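Kurnadden Guest House - Pre-Season Walk-Through, with Comments
Completed Feb 21, 2019, ahead of the April opening
Copy to the office at Revwood. Comments are the inspector's own and the office has been asked to stop deleting them.

ENTRANCE AND HALL

Front steps, handrail tight: PASS
Tighter than last year, when it came along with you.

Porch light on timer: FAIL
Comes on at noon. Goes off at dusk. Someone has set it very carefully to the wrong half of the day.

Door closer: PASS WITH COMMENT
Closes the door. Also closes on ankles. Back the screw off a half turn.

Hall rug, edges flat: FAIL
Third year running. I suggested tape the first time and a new rug the second. This time I suggest a floor.

STAIRS AND LANDING

Treads sound: PASS, except the 7th from the bottom
It has a soft front edge. A strip of yellow tape has been put on it, so guests can now see what they are about to step on.

Smoke alarm, landing: PASS
Tested with the button. Very loud. Dog next door agrees.

Emergency light: FAIL
Battery dead. There is a label on it that says "new battery" in confident handwriting and no year.

Window stop: PASS

BEDROOMS

Smoke alarms: PASS in all but the back bedroom
Bracket present. Alarm not present. It was in the wardrobe, in a sock.

Outlets and lamp cords: PASS WITH COMMENT
The Menon bedside lamps run hot under the small shades. Use the bulbs listed on the socket, not the bright ones from the drawer. I have moved the drawer ones to a higher drawer.

Space heater, back bedroom: FAIL
Removed. It is in my truck. It is not coming back.

Bed frames: PASS
One squeaks. Not a safety matter, though I can see how it might become one.

KITCHEN

Extinguisher in date, on its hook: PASS
On its hook for the first time in my experience. An oven mitt was hanging from the handle. I moved the mitt.

Range hood filter: FAIL
I could write my name in it and did.

Hot water at the sink: PASS WITH COMMENT
Too hot. Turn the heater down a notch and run it again before opening.

Carbon monoxide alarm: PASS

WALL AND FLOOR COVERINGS

Breakfast room paper, seams and corners: FAIL
Lifting at the baseboard by the radiator. The replacement from Skokix was quoted at $700, and the office has asked whether a big leaf print would be "too much." I have no rating for that. Palm leaves and dark marble:

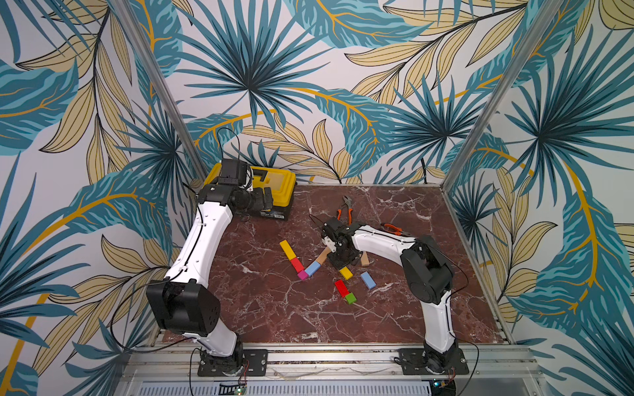
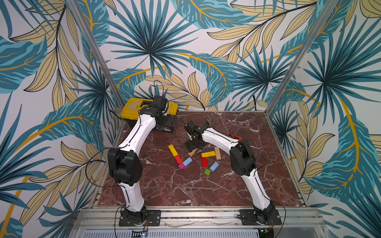
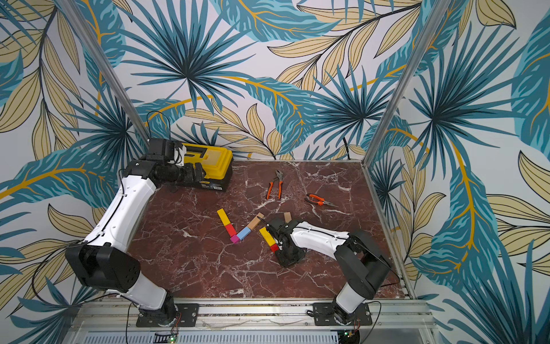
Loose paper near the radiator needs to come off before opening whether or not anyone has picked a pattern. Keep whatever goes up clear of the valve, and do not paper over the access panel again. I spent a good part of the morning knocking on the wall like a neighbor.

Breakfast room floor: PASS WITH COMMENT
Slick by the juice table. Mat needed, with a rubber back. Please not the hall rug.

OUTSIDE

Gutters: FAIL
There is a small tree in the north one. It looks healthy.

Path to parking: PASS

Shed, fuel storage: PASS WITH COMMENT
Cans are labeled and capped. Get the charcoal off the top of them.

RESULT

Not ready to open. Fix the landing light, the missing alarm, the stair tread and the loose paper first, then call for the second visit. Second visit is $75, same as before, payable by check. The rug can be discussed at that time.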